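Uritz Expands Garnport Packing Line and Moves Children's Range to Printed Cardboard

GARNPORT – Uritz, a maker of bedding and soft goods for young children, has completed the expansion of its packing and shipping site in Garnport. The work began last fall and ended in June. It adds 2 packing lines to the building and gives the company room to ship its full children's range from one address.

Until now, orders for crib sheets and blankets left from Garnport, while sleep sacks and towels were packed at a rented warehouse in Jorkby. Stores that ordered from both groups received separate deliveries and separate invoices. From this season, a store that orders across the range will get one delivery and one invoice. The Jorkby lease will not be renewed, and all staff there have been offered positions at Garnport.

The expanded site can handle up to 1000 cartons per shift. Minimum order sizes for independent stores stay the same, and the daily cutoff for next-day dispatch moves from noon to 3 p.m. 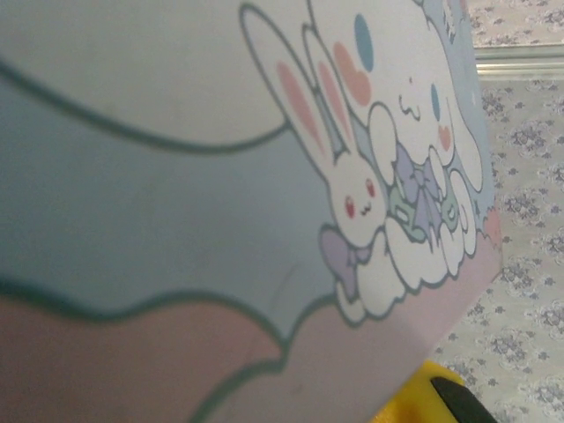
Uritz is also ending the use of clear plastic bags with paper inserts across the children's range. Products will ship in cardboard boxes made by Kälin, which has supplied the company's outer cartons for several years. The boxes are printed directly, with no laminated film and no separate label on the front. The artwork keeps to soft pastels with thick dark outlines, as on the panel with a white bunny in a hug, where wavy bands of powder blue and dusty pink run across the cardboard. Washing instructions and size charts, which used to be on a loose insert, will be printed on the inside of the lid.

The change covers 13 product groups. Crib sheets and blankets come first, followed by sleep sacks and hooded towels. Stock already packed in plastic bags will be sold through as normal and will not be recalled or repacked. Item numbers and barcodes are not affected, so stores do not need to update their systems. Shelf dimensions do change for the larger blankets, and a sheet with the new measurements has been sent to all account holders.

Suggested retail prices for the current season will not change as a result of the new packaging.

Stores can request empty sample boxes for display planning through their usual sales contact. Requests should include the account number and the product groups needed.

About Uritz
Uritz designs and sells bedding, towels and sleepwear for babies and young children. Its products are carried by independent children's stores and home goods retailers. The company's offices and packing site are in Garnport.

Press contact
Uritz Press Office, Garnport
Extension 1589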